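Picking in the dark: how a small team at Ostier builds its grasp planner

11 February 2019

The office at Ostier has a long desk, two whiteboards and a rack of computers that heats the room well enough that the radiator is off. The company writes software for robot arms: the part that takes in camera data, decides what to pick up, and works out how the arm should get there. Its planner is called Sovine. The lead engineer on it agreed to talk on the condition that the piece be about the software and leave the staff out of it.

"People ask to see the robot first," the engineer said. "Most days the robot is a window on my monitor. We have a physical arm, but I'd guess I touch it once or twice in a normal week in February, when everyone is fixing things before the spring release."

Sovine started as a planner and nothing else. You gave it a target pose and it gave you a path. Perception was somebody else's job, handled by a package the team licensed and later dropped. The two halves disagreed too often. The perception side would report an object with full confidence and a slightly wrong angle, and the planner would believe it.

"A path can be perfect and still end with the fingers on the wrong side of the thing," the engineer said. "So we pulled perception in and made it pass along how unsure it was. That was the biggest change we ever made to the code, and it took the longest."

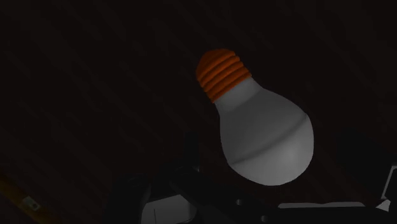
Sovine now scores each possible grasp on three things: how sure the perception module is about the object's outline, how much room the fingers have, and how far the arm has to travel. The scores are combined and the planner works down the list. Objects with a plain shape and good contrast are easy on the first score. The engineer brought up the simulator's view from near the gripper, where a gray light bulb with an orange screw base lay on a nearly black surface. The outline of the bulb gave the segmentation code no trouble. The gripper's own black parts along the bottom were harder, being close to the same shade as the surface behind them. "If the mask for the gripper leaks into the table, the planner thinks it has less room than it does, and it gets timid," the engineer said. The current build projects the gripper model into the view from the joint angles and doesn't try to find it by color.

The test set is kept under version control next to the code. It has 686 scenes, and a full run happens every night. A shorter set of 173 goes off each time someone wants to merge a change. If the short set drops on any measure, the merge waits until a person has looked at the logs.

Most of the scenes were laid out by a script. The ones that find bugs tend to be the ones set up by hand, with thin objects, objects close to an edge, or several things lying at odd angles to each other. Türkmen, a contractor that handles the scene tooling, built an editor for that purpose. Before the editor, adding a scene meant writing positions into a text file and loading the simulator to see whether anything had ended up inside the table.

"I was against paying for the editor," the engineer said. "I was wrong about that. We write more scenes now and we write stranger ones."

Planning time is the other thing the team watches. The budget for one plan is 320 milliseconds on the standard computer. Going over doesn't stop the arm, which holds its pose and waits, but customers notice the pause and send email about it. The worst cases come from the wrist. It can often reach the same grasp two ways, and an early version would switch between them halfway through a search and throw out the work it had done. Now it picks one, sticks with it for a fixed number of tries, and only then looks at the other. 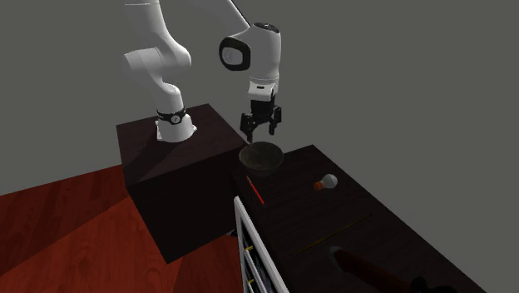 Does a planner tuned in simulation need to be tuned again on the real arm?

"Less than it used to, but some of it always does. The path search carries over as is. The contact settings don't, so we measure those on the hardware and keep them in a separate file for each gripper."

Those files live in Ivside, the in-house tool that also records every run, real or simulated, in the same format. An engineer can open a failed pick from either source and step through it: the camera view, the mask, the list of grasps and the score for each one. There are 6 people with write access. Changes to the contact settings need a second person to sign off after someone once saved a closing force with the decimal point in the wrong place.

The next release adds replanning during the approach. At present Sovine plans once, moves, and checks again just before the fingers close. The new version will keep checking on the way down and adjust if the object's estimated pose shifts. It works on the short set. On the full set it still fails some of the thin object scenes, where the estimate moves a little with every new view and the arm keeps correcting.

"It hunts," the engineer said. "We can damp it, but then it's slow to react when something has really moved. I have a branch that handles the two cases separately. It isn't pretty and it isn't merged."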